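Scalp Scrubs, Two Months In

By the newsletter desk at Trakcombe Hair & Skin

Several readers wrote in after the last issue to ask about scalp scrubs, mostly whether they are worth buying and how often to use one. I had been using two of them on alternate weeks, so I had notes already. What follows is those notes, tidied up, plus answers to some of the mail.

First, my hair, so you can judge how much of this applies to you. It is fine, straight, shoulder length, and colored every few months. My scalp gets oily by the second day and flaky in dry weather. I wash every other day. I use dry shampoo on the days in between, more of it than I should, and that was the main reason I started looking at scrubs. By the end of a week there was a dull film near the roots that my regular shampoo did not shift.

The two products are the Plernlow Salt Scalp Scrub and the Jaden Sugar Scalp Polish. I paid for both.

Plernlow Salt Scalp Scrub

This one comes in a wide tub with a screw lid. It is a thick white paste with fairly coarse salt in it and a strong peppermint smell. You scoop it out with your fingers and work it into wet hair, and it foams a little once the salt starts to dissolve.

The foam matters. The Plernlow has a mild cleanser mixed in, so you do not need a separate shampoo afterward. I tried it both ways. With shampoo after, my ends felt like straw. Without it, my hair was clean and the ends were fine as long as I used conditioner.

The first time I used it, I took far too much. A heaped tablespoon is plenty for my amount of hair. I had used closer to three, and I was rinsing for a long time. Salt dissolves well in warm water, but it needs the water to reach it, and mine was packed in at the crown. Part the hair first, put small dabs along each part, then rub in small circles with the pads of your fingers. Keep your nails out of it.

The peppermint tingles. I like that, though it was too much on the one occasion I had scratched my scalp beforehand. Salt on a scratch stings about as much as you would expect. If you have any broken skin, wait until it has healed.

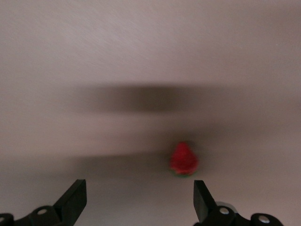 Results were good for oil. My roots stayed fresh a full day longer after the salt scrub than after shampoo alone, and the film from the dry shampoo was gone in one wash. It did less for flakes. They were loosened and rinsed away, and then they came back on the same schedule as before.

One more point on this tub. Water gets into it. I keep mine on the shower shelf, and after a few weeks there was a layer of liquid on top and a hard layer below. Stirring it with the handle of an old spoon brought it back. I have since moved it to the cabinet and I bring out what I need in a small dish.

Jaden Sugar Scalp Polish

The Jaden comes in a tube with a nozzle, and the nozzle makes it much easier to use. You put the tip against the part and squeeze. Less ends up on the shower floor, and less ends up on the lengths of your hair, where it does no good.

The grains are smaller and rounder than the salt, and the base is oily. There is no cleanser in it. The directions say to use it on a damp scalp before shampoo, and I would follow them. I skipped the shampoo once to see what would happen and my hair looked unwashed by noon.

It smells of vanilla and something like oatmeal. The scent does not last past the shampoo, which suits me. There is no tingle at all.

For flakes, this was the better of the two. My scalp felt comfortable for three or four days after, and I noticed less on my collars. For oil it made no difference I could see. The shampoo was doing that part of the job.

The tube is smaller than the tub and runs out faster. I got 14 uses out of it, and I was careful. The tub is still going.

Which one I would buy again

I will buy the Jaden again for winter and keep the Plernlow for summer. If you only want one, go by what bothers you most. Pick the salt for oil and product buildup, and the sugar for tightness or flakes. Curly and coily readers have told me that any scrub with large grains is hard to rinse out of dense hair, and the finer sugar is likely the safer bet there. I have not been able to test that on my own head.

I also stopped using as much dry shampoo, and part of the improvement may come from that. I can't separate the two.

How I use them now

I scrub once a week, on a wash day. I brush my hair out well while it is dry, then wet it completely. The scrub goes on in four parts, front to back, with one more across the back of the head. I rub gently for a couple of minutes and rinse until I can't feel any grit at the nape, where it likes to collect. Then shampoo if it is the Jaden, and conditioner from the ears down with either one.

Tip your head back to rinse. I got salt in my eye by leaning forward, and I do not recommend it.

I do not scrub in the same week as I color my hair. My colorist asks for a clean scalp with no scrubbing for a few days before, and I leave it for a week after as well. Both of these products faded my color slightly when I used them too soon. It was most obvious around the hairline.

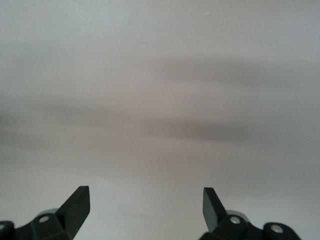

Can I use my face scrub or body scrub on my scalp in a pinch?

It is better not to. Body scrubs usually have large, rough grains and a lot of heavy oil or butter, and the oil is hard to wash out of hair. Many face scrubs use ground shells or seeds that don't dissolve, so they stay caught near the roots. If you need something the same day, work a spoonful of fine white sugar into your usual shampoo in the palm of your hand and use it right away, before the sugar melts. It is a weaker version of the real thing, but it rinses clean.

More from the mail

A reader with a very sensitive scalp asked if she should try a scrub at all. I would start with a soft silicone scalp brush and a mild shampoo. The brush lifts a fair amount of buildup without any grains or added scent. If your scalp is red, sore, or flaking in thick patches, see a doctor or dermatologist before putting anything gritty on it.

Another asked about liquid exfoliants, the kind with salicylic acid. I used the Aebischer Pre-Wash Scalp Liquid for a few weeks last July. It goes on dry hair in drops, sits for ten minutes, and washes out. It worked well on flakes and there was nothing to rinse out of the hair afterward. I stopped because I kept forgetting to put it on before I got in the shower. If you are better organized than I am, it is a good choice, and it is easier on colored hair than either scrub in my experience. Don't use it on the same day as a scrub.

Someone wanted to know whether scrubs make hair grow. I have seen that claim on a few labels. My hair grew at its usual speed. A clean scalp is pleasant to have, and I would leave it at that.

There was also a question about drains. Salt and sugar dissolve, so they shouldn't cause trouble by themselves. What they did do in my shower was loosen a good deal of hair that would otherwise have come out in the brush. I use a mesh drain cover and empty it after each scrub. The oily base of the Jaden leaves the floor slick too, so rinse the floor before you step out.

Last, a correction. In the previous issue I wrote that the Plernlow conditioner was silicone free. The older bottle was. The current one has a silicone listed fourth on the label, and it feels heavier on fine hair as a result. If you bought it on my word and your roots have been going flat, try it on the ends only, or use half as much. I have changed the entry in the archive.

Next issue will be on detangling brushes. I have three on the counter at the moment and would like to hear about others, especially from readers with thick or curly hair. Reply to this newsletter with the name of the brush, your hair type, and how long you have had it. Please mention it if the bristle tips have come off, as mine did on two of the cheaper ones.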